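Home Articles Issues Authors Search

Reading time: 8 min

4. What happens to a pickle recipe when it gets read out

4.1 The recipes we kept and the ones we let go

I should say up front that I went into this part of the study expecting the vinegar to be the trouble. My nana's mustard pickle has failed in my own kitchen more often than I'd like to put in print, and I'd always blamed the vinegar. So when Elvira Rivadeneyra and I sat down with the recipes from the Tomoana collection, we coded the vinegar lines first and left the vegetables for later. That was a mistake, and it cost us most of April.

The full set came to 565 recipes for pickles, relishes and chutneys, handwritten or typed, some on the backs of other things. We dropped anything with no quantities at all (there were plenty of those, and some of them sounded delicious) and anything where the method and the ingredient list plainly belonged to two different recipes. That left 377. Elvira wanted to keep the ones that said only "enough vinegar to cover", and I wanted them gone, and in the end we kept them and gave them a code of their own. She was right, as the next section shows.

Of the 377, we picked 40 to be read aloud. Each one was dictated by a person who had cooked from it to a person who hadn't, who wrote it down with whatever pen was handy and then made a batch. We asked the writers to send us the written copy along with a note on how the jars came out. Nothing fancier than that. The calls were transcribed in Flesimero and then fixed by hand, and I do mean fixed — it heard "chokoes" as "chocolates" every single time, which made for one very alarming relish.

4.2 Where the words slip

Numbers travelled well. If a recipe said two cups of sugar, two cups of sugar got written down, and people would repeat it back without being asked ("two cups, yep"). The vinegar did better than I'd have guessed too. Where a card called for 1,000 mL, some writers put it down as a litre and a couple wrote "one bottle", but they all had the same amount in mind when we rang back to check.

The cutting is where it went to pieces. "Cut small" on the card became diced, chopped, sliced, "like for a salad", and in one lovely case "about as big as you can be bothered". Now, you might think it hardly matters in a relish, and for flavour I'd half agree with you. But size changes how long the vegetables need in the salt, and how much liquid they give up, and the salting step was the one that readers tended to hurry through. They'd done it so many times that they didn't hear themselves skip it! One woman read out her zucchini pickle from start to finish, beautifully, and left out the overnight salting altogether. Her nephew's jars were soup.

We found the same thing with colour. Lots of the cards say to cook the onions "until they turn" and then don't say what they turn into. Spoken aloud, that line nearly always grew. People added "you know, see-through" or "just before they catch", and these little additions were the most useful words in the whole call. We coded them as spoken extras. I'd love to see a future study that did nothing but collect them.

4.3 Brands standing in for ingredients

A smaller point, but one I keep coming back to. Several of the cards from the Workell end of the district name Zandanetti where another cook would write "pickling spice". To the people who wrote them, that was the ingredient, full stop. The readers were comfortable with it and the writers mostly weren't, and what they did next varied a lot. Some asked. Some guessed at curry powder (it isn't curry powder). One writer left a gap on the page and made the batch with mustard seed and a bay leaf, and reported that it was the best thing she'd put in a jar all year, so I've no complaints there.

We treated these as substitutions when the writer knew they were swapping something, and as losses when they didn't. The line between the two is softer than our coding sheet makes it look. Elvira and I coded the brand lines separately, compared them over a good deal of toast and chutney, and talked through every mismatch until we had one answer. I'd do it the same way again, with more toast.

4.4 Reading from the stove and reading from memory 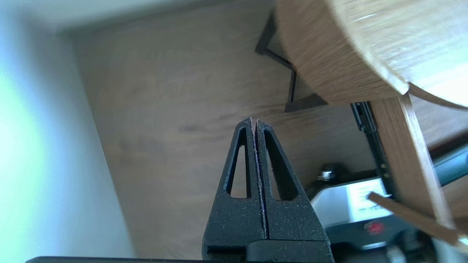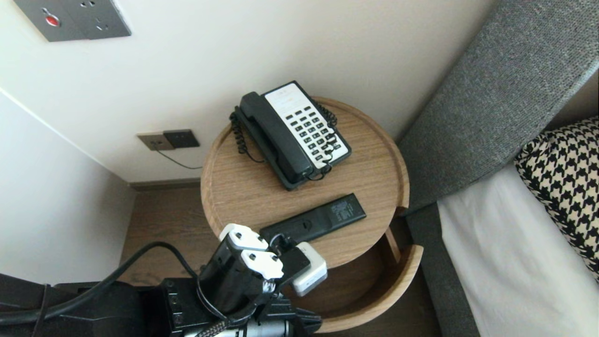 Figure 3. Gripper fingers, close together (first); telephone and remote control on a round wooden bedside table (second).

The recipes read out in the kitchen came through fuller than the ones read out anywhere else in the house. With the jars and the big pot in view, readers remembered the fiddly bits: warm the jars first, wipe the rims, don't crowd the cucumbers. A handset on a coiled cord, like the one on the bedside table in Figure 3, keeps you where the phone is, and a reader in that position has only the card and her own memory to go on. Two of our readers got around this by putting the phone down and walking off to look in the cupboard. We left the gaps in the transcripts and marked them, and what came straight after a gap was often a correction. "It's the brown sugar, I told you wrong." I was very fond of those moments.

Where a reader did call from the kitchen, there was a different problem — noise. Range hoods, a kettle, somebody asking where the good scissors were. Writers lost whole lines to the tap. They usually asked for them again, though, so the copies ended up complete, if a bit splashed. We didn't score the calls for length, and I'm wary of saying that a longer call makes a better pickle. The longest one we have is mostly about a wedding. The recipe in it, for green tomato and apple chutney, came through with every ingredient in place and the simmering time missing, and the writer cooked it until it looked like the last jar she'd been given.

Contact the editors | Copyright the authors | Back to top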